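Buying a gripper for small packing jobs: what to plan for before you spend

Posted in Workshop and Kitchen Table Tips
By Lanying Zeng

I have been meaning to write up my notes on hand-held grippers ever since April, when three different readers wrote to me in the space of a fortnight asking which one they should buy for packing hampers and gift boxes at home. They had all seen the same sort of thing I had: you pack the box yourself with the gripper in your hand, it records how you did it, and later on a small arm can be taught from those recordings. It is a lovely idea, and I am very fond of mine, but there is a fair bit of money to be wasted on the way, so put the kettle on and let me tell you how I would go about it now.

Start with the packing and leave the catalogue for later

Before you look at a single price, lay out a typical order on the table you mean to work at and have a proper go at it by hand. Crisps, biscuits, wrapped bread, little packets of sweets, whatever you really send out. Soft bags are the awkward ones. They crumple, they slide over one another, and a shiny wrapper can be a nuisance for any camera when the ceiling light is on.
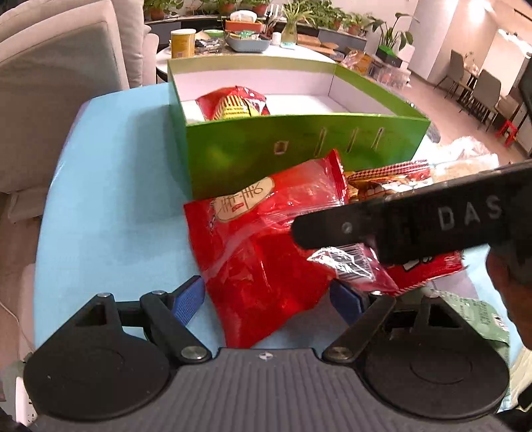

Write down the fattest thing you pack and the thinnest, and measure both. The opening of the jaws has to suit the fat one with a bit of room to spare, and the fingertips have to meet well enough to hold the thin one. I skipped this with my first purchase, a Kleinschmidt, and found it simply would not open wide enough for a full bag of crisps. It went back, and I paid the postage both ways (£30, still cross about it).

Set three sums, and keep them apart

I like to do this on paper, in pencil, with a good wide margin.

The first sum is for the gripper. I put aside £273 for mine and it went on a second-hand Zirkico, with the fitting kit thrown in. The Inik was cheaper at £188, but the fingertips were sold separately and by the time I had added them there was very little in it. Do ask what is in the box! Two sellers I wrote to left out the mounting screws altogether.

The second sum is for the bits that wear out. Soft fingertips take the brunt of everything, so buy a spare pair at the start and find out how long the next pair would take to reach you. Put a small pot of spare screws on this list too, along with a driver that fits them properly.

The third sum is the one people forget, and it covers the shop's worth of goods you will be practising on. Packets get squashed. Mine came to £133 over the first couple of months, and that was with my nephew eating his way through the casualties, so nothing was thrown out.

One gripper or a pair?

If everything you pack is small and stiff, one will do you very nicely. If you have deep boxes, or bags that need steadying at one side while you get hold of the other, think about two. A second one needn't be bought on the same day, but do choose a make that will still be selling the same model next year. I went back for my second after a good long wait and was very relieved that it matched.

Remember that a pair wants more elbow room as well. Try holding a rolling pin in each hand over your box and you will soon see whether your table is big enough.

Pick one box and stick with it

Choose a box with a plain, light inside if you can, and order plenty of the same kind. Every time you change the size you will be doing a good deal of your practice over again, and that costs you time as well as snacks. An open top with firm sides is kindest to beginners. If your box comes flat, fold up a good few before you begin, so that you aren't stopping in the middle of things to wrestle with cardboard.

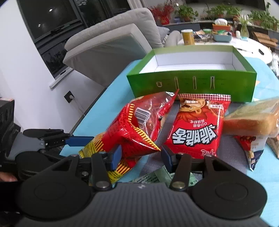

Questions to put to the seller

Can I buy the fingertips on their own, and for how long will you stock them?

How wide do the jaws open, measured at the tips?

What does it weigh with everything fitted? (Half an hour is a long time to hold something heavy out in front of you.)

Will the recordings work with an arm from another maker, or only with yours?

Is there somebody I can ring?

Sturnus were very patient with me on that last one, I must say, and talked me through the fitting one evening when I had the whole lot in pieces on a tea towel. Their grippers are dearer, so I haven't bought one, but I would look at them again if I were packing every day.

When to buy the arm

Wait a while. Use the gripper by itself for a month or two first, and keep a little notebook of what you packed and what gave you trouble. You will have a much better idea of the reach you need, and you may well decide that half your orders are quicker by hand and always will be. I am still saving for mine, and the notebook is on its second volume.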